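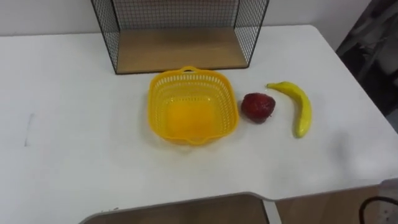
27 April 2024

Notebook, display corner, Faldale workshop. Written by me (Viola Rizzi), additions welcome.

Today I continued with the fruit corner for the Tandum order. The customer wants a small unit for a staff canteen: a shelf at the back, a basket in front, and fruit which people can take without bending over anything. We have to tell them which basket, where it stands and how much fruit it should carry. The budget for all the fittings is 1,179, delivery included, so there is not much room for special parts.

The shelf is the black wire mesh one with the light wooden base. I prefer it to the closed one from Ross that we tried first, because the wall can be seen through it and the corner does not look so heavy. Mervin had doubts about the wood. He thinks that it will mark if somebody puts a cut fruit on it. I made a note to ask whether the board can be oiled, and who would do it again in August, when the canteen is closed for cleaning.

I kept the shelf at the back of the table, with its opening to the front, and put the yellow basket before it, a little to the left. I tried first with the basket in the centre. It looks tidy, but then it stands in the way of whatever is on the wooden base. With the basket to the left one can reach past it on the right side.

About the basket itself:

Bivo sells it in a few colours. I took the yellow. Against the white table it is found at once, also from the door. The only thing against it is that bananas are lost in it, yellow on yellow. Apples and strawberries show very well.

The slots in the sides are good for the air, but I don't know yet about the small stalks. Yvette has the same basket at home and she says that cherry stalks go through and stay hanging there. To be checked with real fruit.

The bottom is solid, without slots. Good if something leaks, less good for washing, because water will stay in it. It must be turned over to dry.
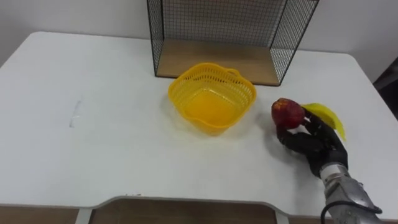

Apple beside the basket, basket still empty.

The apple was the most useful for judging the size. A strawberry says nothing, it is small in any basket. An apple tells me how many pieces can lie in one layer before they begin to climb on each other. I want one layer only. When fruit is in two layers the lower ones get soft and people take only from the top, as we learned with the Ross order, where 9 apples had to be thrown away in the first week.

Order of filling, as I would write it for the customer:

Apples first, to the back of the basket. Bananas across the front, with the stem on the side of the right hand. Strawberries never loose in this basket. They need their own bowl, and the bowl can stand on the wooden base of the shelf. In this way the shelf has a purpose too and is not only decoration.

I am not sure about the bananas. They are long for a square basket and I suspect that the ends will come over the rim. Perhaps they should be on the shelf as well, and the basket only for round fruit. It would also solve the yellow on yellow. I will draw both versions and let Iolo choose – he is the one who must explain it on the telephone.

The table needs a proper clean before the customer visits. There are smudges and scuffs on the left half and also a thin grey mark which looks like pencil. Try with a soft eraser before any liquid. The last spray we bought left the surface dull in patches on another table and I don't want this again.

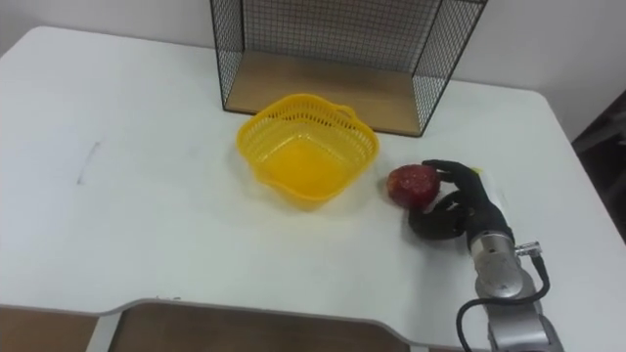 Harvey MacLeod wrote under my draft that the basket should come forward by one hand, so that a person with short arms does not have to lean on the table, and that he would leave the bananas out of it completely. He also asks if the shelf could be fixed to the wall, as people will pull at it.

I agree with the first two. For the wall I must ask Tandum, their wall is tiled and I don't know if we may drill. Two rubber feet under each side could be enough.

Still to do:
Ask Bivo for the price of a second basket, same size, other colour.
Find the bowl for strawberries, low, not glass.
Clean the table.
Send both drawings to Iolo.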